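## 3. Materiales y disposición del espacio de juego

El estudio se apoya en un juego de bloques geométricos de colores, elegido por su presencia habitual en las aulas de educación inicial y por la facilidad con que admite consignas de clasificación.

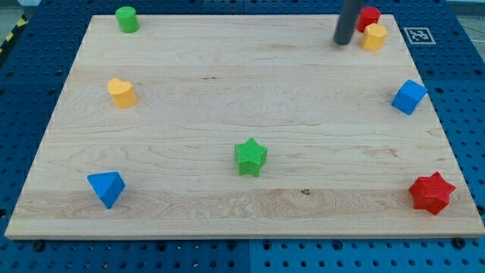
**Figura 1.** Bloques de distintas formas y colores dispersos sobre un tablero de madera clara.

La selección del material se realizó en dos etapas. En la primera, Henao y Usuga revisaron los juegos disponibles en los centros participantes y descartaron aquellos en los que forma y color coincidían de manera sistemática, es decir, los que ofrecían todos los cilindros en un mismo color o todas las estrellas en otro. Dicha coincidencia impide determinar cuál de los dos atributos guía la agrupación. En la segunda etapa se comprobó que las piezas restantes pudieran nombrarse sin dificultad en el vocabulario cotidiano de los participantes, con independencia de que conocieran o no el término geométrico correspondiente.

### 3.1. Atributos de las piezas

El conjunto comprende cuerpos de base curva y de base poligonal, junto con formas de carácter figurativo. Entre estas últimas se cuentan el corazón y las estrellas, que los participantes suelen identificar antes que el prisma triangular o el hexagonal. La distinción resulta pertinente para el análisis: una pieza como el corazón amarillo puede ser tratada como figura reconocible o como un sólido más del conjunto, y la consigna debe dejar abiertas ambas posibilidades.

Los colores se repiten entre formas diferentes. Hay un cilindro verde y otro rojo; el verde aparece además en la estrella de cinco puntas, y el rojo en la de seis. El azul reúne un cubo y un prisma triangular, mientras que el amarillo corresponde tanto al corazón como al prisma hexagonal. Un participante que agrupe por color obtendrá, por tanto, conjuntos heterogéneos en cuanto a la forma, y quien atienda a la forma deberá separar piezas del mismo color.

Se registró asimismo la textura. Las estrellas presentan una superficie texturada que algunos participantes mencionaron de manera espontánea al justificar sus agrupaciones. Este atributo no formaba parte del diseño inicial y se incorporó a la pauta de codificación a propuesta de Pacheco, una vez concluida la prueba piloto de marzo.

### 3.2. La superficie de trabajo

El tablero cumple la función de delimitar el espacio de juego. Se optó por una madera de tono claro y veta poco marcada, sobre la cual los cuatro colores contrastan con nitidez. En la prueba piloto se había utilizado un mantel estampado, y Kombo observó que los participantes alineaban las piezas con los motivos del tejido. Con el tablero, ese comportamiento dejó de registrarse.

Las piezas se distribuyen de forma dispersa, sin orientación uniforme. Se admite que un bloque quede inclinado o próximo al borde, puesto que la disposición ordenada sugiere por sí misma un criterio y condiciona la primera acción del participante. Las piezas del mismo color tampoco se colocan deliberadamente juntas.

### 3.3. Procedimiento

Participaron 12 grupos, cada uno compuesto por 4 niños. La consigna, redactada por Pawłowska y revisada por el equipo, fue la misma en todos los casos: «Pongan juntas las que van juntas». No se ofrecieron ejemplos ni se corrigieron las agrupaciones durante la sesión. Cuando un grupo daba por terminada la tarea, se le preguntaba si existía otra manera de ordenar los bloques y se repetía la distribución inicial.

El corpus resultante reúne 400 agrupaciones, de las cuales 200 fueron codificadas por dos personas de forma independiente. Los desacuerdos se concentraron en las agrupaciones mixtas, en las que el participante comenzaba por un atributo y concluía por otro. Estos casos se conservaron como categoría propia y se examinan en la sección 4.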